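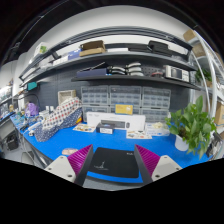 蓝色桌面，黑色鼠标垫，后面是键鼠套装的长盒。

2026年5月26日

阴，上午湿度偏高，除湿机一直开着。

今天主要处理地下室的渗水。昨晚读了一次水表，2221，今早再读，末位没有变化，可以排除给水管漏水。剩下两种可能：外墙防潮层失效，或者北侧雨水管接头松脱。先查后者，成本低。

雨水管是去年10月换的，Fuchs的灰色管件，承插式，带橡胶圈。拆开最下面一节，橡胶圈有一段翻卷，压在承口外侧，接头处留有水痕，方向朝墙。清理承口，抹硅脂，重新插到底，再往回退一点留伸缩余量。管卡原来只有两个，间距太大，中间加了一个。膨胀螺栓打到一半碰到砖缝，偏了，往上挪了一掌宽重新打孔，旧孔用砂浆补上。

随后做注水试验。花园软管接到屋檐的落水口，中等流量，连续放水30分钟。接头外表面用干纸巾擦拭，纸巾没有湿。室内墙角贴了一块胶带，压住一小片吸水纸，三天后再揭。这一步不能省，砖墙透水有滞后，当天看不出结论。

室内一侧，墙面涂层起泡的范围从踢脚线往上大约90厘米，用刮刀铲掉松动部分，露出的灰浆颜色深，指甲能划动。表面有白色结晶，干刷刷掉，没有用水洗，水洗会把盐分带回墙里。暂时不刷新漆。Wandar的说明书上写着可以直接覆盖潮湿基层，我不打算照做，等含水率降下来再说。针式湿度计换了新电池，读数仍然飘，同一点连测几次差别很大，只能看趋势。盐分也会影响导电，这种仪器在有结晶的墙上本来就偏高。

除湿机的情况：设定值调低了一档，水箱下午满了一次，倒掉后改接排水软管，引到地漏。软管中段有一处上拱，水排不顺，用砖头垫高机身后解决。室温17度，压缩机式机型在这个温度下效率已经下降，夜里再低就会频繁除霜。考虑过换转轮式，耗电太多，先不换。

中午去了一趟Gadstead的建材店，买管卡、硅脂和一袋修补砂浆。管卡的口径标注不统一，一种标内径，一种标公称外径，在货架前拿旧管卡比对才确定。转轮式除湿机也看了一眼，只有一个型号，噪声参数没有标。回来时Vundside那段路在挖沟，单向放行，等了很久。

傍晚把外墙根的土往外刨，坡度原来朝墙，改成朝外。表层是黏土，湿的时候很难铲，挖到小腿深露出防潮层的上沿，目测没有断裂，接缝处的沥青有些发硬。拍照存档，暂不处理。挖出来的土堆在塑料布上，等天晴再回填，底下准备垫一层碎石。

待办：
三天后揭胶带，看吸水纸。
水表每周读一次，记在本子最后一页。
北侧屋檐天沟清叶子，梯子要先换防滑脚。
查一下透气型石灰抹灰的配比，旧笔记里应该有。

腰有点酸，铲土的时候姿势不对。除湿机今晚不关。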